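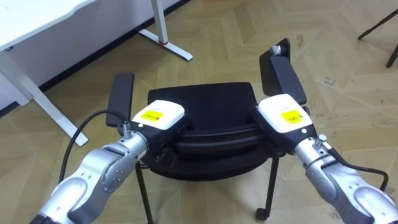 Black task chair on the herringbone parquet, white desk behind. Reading room, Okstead House.

Facilities Forum > Furniture and Floors > Topic 1764

V_Kariuki wrote:
Colleagues are asked to comment on chair casters in the Okstead reading room. The parquet was refinished in September, and management proposes felt glides for all seating on that level. Replies will be forwarded to the Drostitz office.

rommel.abella wrote:
I do not support felt. It collects grit, and grit scratches a finish faster than a clean caster does. Soft-tread casters should be considered first.

JSaludo wrote:
With respect to Mr. Abella, soft-tread casters were fitted at Marikar and left gray marks along the desks. Our cleaning request (no. 1173) is still open.

rommel.abella wrote:
The Marikar floor is waxed. Okstead is not – the two should not be compared.

F. Javier wrote:
May I ask whether a floor mat has been ruled out? The padded chairs are comfortable and staff would prefer that they continue to roll.

V_Kariuki wrote:
Mats were declined under work order 1361 as a trip hazard near the white desks.

jhun_umali wrote:
I would request a trial of 2 chairs, one with each type, before any purchase is made. Sternow can supply both within about a week.

JSaludo wrote:
Agreed, provided the trial chairs are kept at the same desk.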